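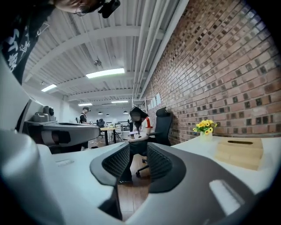 Ceiling of the workroom: white corrugated metal, two broad white beams, rectangular fluorescent panels.

Workroom ceiling and lighting
Reading time: 3 min

Notes by Lempi Tikkanen, 3 May 2021

The Bikby workroom was relit in February. The old fittings gave uneven light across the desks, and fine assembly work was being done under lamps brought in from home. The aim was 500 lux at desk height over the whole room, with no new holes in the roof panels. Fixings therefore go to the beams only. The notes are for anyone planning a similar job in a building with a metal deck overhead.

Panels
Light panels are set into the ceiling, with the nearest one appearing largest and brightest from the desk. Diffusers lift out for cleaning. Do this with the circuit off and wear clean gloves, as fingerprints show once the panel is lit.

Beams
Two beams cross the room, painted the same white as the ceiling. Nuala Moynihan asked for a matt finish. Gloss was tried on a short length and gave a visible streak at head height. Paint was Zarei white, two coats.

Corrugated sheet
The profile scatters light better than the flat board in the store next door, but it holds dust. It is brushed along the ribs, never across them.

Small grey fixture
Hangs below the ceiling, to the left of the brightest panel. Leave it clear when moving the ladder.

Desks
Readings were taken at 42 points by Mitiku Sisay with the blinds down. The lowest were along the back wall, where three desks have since been turned to face the room. Smooth white plastic on a work surface still picks up a bright patch from overhead. Tilting the item is usually enough.

Recent galleries
Bikby store: shelving and labels
Fillotness hall, roof repairs
Cable trays before and after
Blinds for south-facing rooms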